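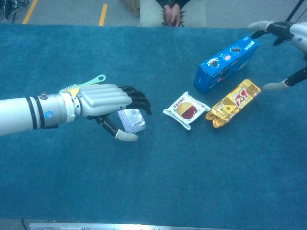
Grant Reports

Plundevbridge Repair and Reuse Program: Progress Report to the Kemppainen Fund

Sep 13, 2025

This report covers the second half of our first grant year. It follows the order of the work plan we sent with the application, with money and changes at the end.

Opening hours and attendance

The repair room on the ground floor of the old Gromitz building now opens two evenings a week and one Saturday a month. In the first half of the year we opened one evening only. The second evening was added after people told us they had been turned away at the door, and it filled up within a month. Attendance dipped in July, as we expected, and came back once school started.

We held 23 sessions in the period. The work plan called for 19. Two of the extra ones were short sessions at the branch library, where we took in small items and brought them back to the repair room to be worked on. The library would like us to keep doing this. We have said yes through the winter and will decide after that.

Most visitors live within walking distance. We had hoped to draw more people from the north side of the river and have not done so yet. The bus that would bring them stops running before our evening session ends, and we think this explains a good part of it. The library pickup helps a little.

What people bring in

Lamps, toasters and vacuum cleaners are still the most common items. Clothing has grown the most, mainly zippers and hems, and on some nights there is a line for the sewing machines while the electrical bench is quiet. We moved one work table over to the sewing side in the spring and bought a used overlock machine out of the equipment line.

We turn away microwaves, gas appliances and anything with a swollen battery. The intake form now says this at the top. Before the change, people often waited in line with a microwave and were told no at the desk, and some of them were unhappy about it.

Our record of outcomes is better than it was but still has gaps. Each item is supposed to leave with its slip marked fixed, partly fixed, or not fixed. On busy evenings slips go missing, most often for clothing, where the owner simply takes the item and leaves. We are trying a box by the exit. We would ask the Fund to treat our outcome figures for the first half of the year with some care, as they were put together from memory in places.

Training

The work plan promised 4 training courses in basic repair. Three have been held: hand sewing, lamp rewiring, and bicycle brakes. The fourth, on small kitchen appliances, was put off when the instructor took a job in another city. A new instructor has agreed to teach it, and we expect to run it in February. The materials are already bought and are in storage.

The lamp course was the most popular and had a waiting list. Several people who took it now help at the electrical bench on a regular basis, which was one of the aims of the grant. The bicycle course was half empty. It was held on a weekday afternoon, and that was a mistake on our part. If we offer it again it will be in the evening.

Space and equipment

The new electrical bench is in use. It was delivered by Briltex later than promised, and the first one had a faulty power strip that had to be sent back. The replacement works well. Briltex took a small amount off the bill for the delay, and we spent the difference on a second set of meters.

The lighting over the sewing tables is still poor. We asked the building owner about this in the spring and got a reply in August – the fixtures can be replaced, but only as part of wider work on the ceiling, and no date has been set. In the meantime we use clip-on lamps. They do the job but take up table space.

Storage is the bigger problem. Items waiting for parts are kept on open shelves in the hallway, and the shelves are full. We have started to ask owners to take things home and bring them back when the part arrives. Most are fine with this. A few items have been here for over 19 weeks with no word from the owner, and we need a clear rule on how long we hold things. A draft rule is attached to the application for next year.

Spending

Spending is close to plan. Rent and insurance are as budgeted. Equipment is slightly under, because of the Briltex discount and the used sewing machine. Parts and supplies are over, mostly thread, zippers, fuses and replacement plugs. We ask visitors to cover the cost of larger parts but have not been charging for small ones, and we would like to keep it that way.

The training line is underspent because of the delayed course. We ask the Fund's permission to carry that amount into next year and use it for the same purpose.

Changes to the plan

There are 2 changes we would like the Fund to approve. The first is to keep the second weekly evening as a permanent part of the program. The second is to drop the printed repair guide. We wrote a first draft and showed it to regular visitors, and few of them said they would use it. Single-page sheets on common repairs, handed out at the bench, have been more useful and cost much less to print. The draft text will be reused for these sheets, so the work was not wasted.

Next period

Over the winter we plan to run the delayed course, settle the storage rule, and try a pickup point north of the river if we can find a host. A school and a church hall have both been suggested. We will visit each of them this fall and report back on what they can offer.

The full spending table and the attendance sheets are sent separately.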